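**Huslow opens two-arm kitchen recording program at Kuledia site**

September. Huslow has begun recording human-guided demonstrations of kitchen tasks at its Kuledia site, for use in training Kada, its control model for paired robot arms. Crumpled foil is among the materials handled.
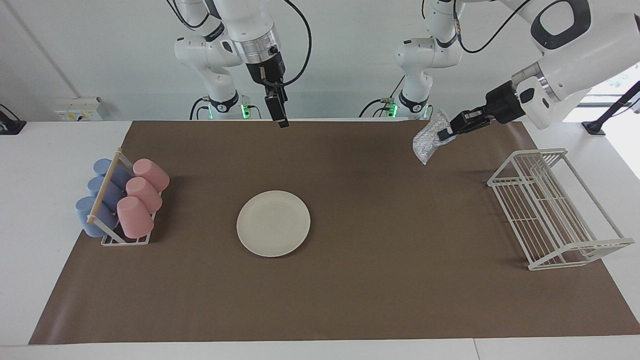

*By Niamh Egan, Huslow Communications*

The first release of the set holds 147 demonstrations covering nine tasks. An operator guides both arms, and joint positions, gripper state and camera views are logged together. Failed attempts are kept and labeled.

"Thin, flexible material is where the current model is weakest," said Muthu Suvarna, data lead. "A bowl keeps its shape in the gripper. Foil has a different shape on every attempt."

Labeling is done by Đorđević under a six-month contract.
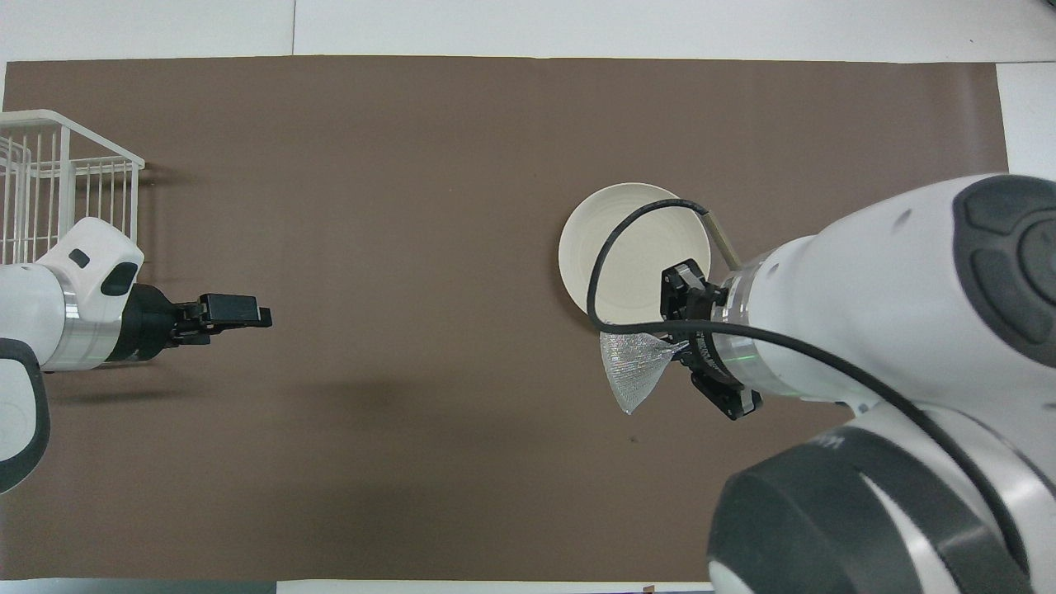
**Will the recordings be available outside Huslow?**

Research groups may request the first release in writing. Access covers 70 of the demonstrations, with labels. The remainder is held back for testing.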